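Mevadow Gripper Evaluation Kit
Setup Guide, Section 4: Comparing Grippers on the Marker Cube Task

4.1 Overview

This section covers side-by-side trials of two-finger grippers on small marker cubes. Complete Section 3 (arm mounting and controller wiring) first. The procedure applies to single-arm and two-arm stations.

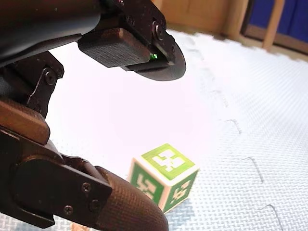
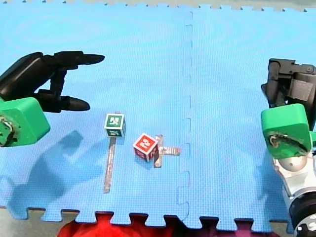
Figure 4-1. Marker cube task on an interlocking mat. First view: open gripper at a green-and-white cube. Second view: two-arm station with a green and a red cube.

4.2 Before you start

You need the following:

- One or two arms with grippers installed and calibrated
- Marker cubes from the accessory box
- Interlocking foam mat, at least two tiles wide
- Clear tape for start positions
- Melnychuk controller with the Ikska trial logger loaded

CAUTION: Keep hands out of the reach of both arms whenever the controller is in RUN. The stop button must be within reach of the operator, on the side of the station away from the arms.

4.3 Prepare the mat

1. Press the tiles together until the tabs sit flush. A raised seam will catch a low fingertip during approach.

2. Mark the start positions with short strips of clear tape. Rub the strips flat from the center outward. Replace any strip with a lifted corner.

3. Place start positions at least 50 mm from any tile seam.

4. Check the live image from each camera. Where glare washes out the mat texture, lower the exposure or move the lamp. A washed-out patch near the cube is acceptable if all visible marker faces still decode.

NOTE: Clear tape reflects overhead light. If the tracker reports a marker where there is only tape, turn the strip to a different angle and repeat step 4.

4.4 Set up the gripper

1. In the controller menu, open TOOL and select the gripper type. Do not reuse the settings of the previous gripper. Finger length and closing direction differ between models.

2. Command the gripper fully open. Read the opening at the fingertips with a caliper and enter it under MAX OPEN.

3. Set the closing force to 20 percent for the first pass.

4. Inspect the contact surfaces. Wipe rubber pads and textured fingertips with a lint-free cloth. Do not use solvent.

5. Check that all finger screws are seated. Follow the torque table in Appendix B.

6. Close the gripper once on a cube held in the bench fixture. If the fingers touch the cube at clearly different times, run CENTER and repeat.

4.5 Run the trials

1. Set a cube upright on its start position with one marker face toward the main camera.

2. Select UPRIGHT in the logger and start the run. The arm approaches, closes, lifts, holds for 500 ms and sets the cube down.

3. Repeat until the logger shows SET COMPLETE.

4. Turn the cube to an angle to the approach line. Select ANGLED and run a second set.

5. Raise the closing force one step and repeat both sets. Stop at the force limit listed for the gripper.

6. Change the gripper, return to 4.4 and run the same sets in the same order.

CAUTION: On a two-arm station, run one arm at a time during comparison trials. Park the idle arm clear of the cubes and enable ZONE LOCK.

NOTE: An arm can throw a wide shadow over the mat. If tracking drops out as the arm moves in, add light from the opposite side. Do not raise the camera gain; it adds noise to the marker edges.

4.6 Read the results

The logger writes one line per attempt. Result codes:

OK Cube lifted, held and released
SL Cube moved between the fingers during hold
MS Fingers closed without contact
TR Tracking lost before closing

Exclude TR lines from the grip rate. They indicate a lighting or camera fault. If TR lines appear in both sets, repeat 4.3 before changing anything on the gripper.

A grip rate of 82 percent or higher in the ANGLED set is the pass level for the Kuline finger set. Other finger sets have no fixed pass level. Compare them only against runs made on the same mat with the same lighting.

4.7 After the trials

1. Open the gripper and move the arm to PARK.
2. Switch the controller to IDLE and wait for the status light to go steady.
3. Export the log before removing the gripper. The tool record is cleared when the connector is unplugged.
4. Remove the tape strips and store the mat flat.

Continue with Section 5, Camera Placement.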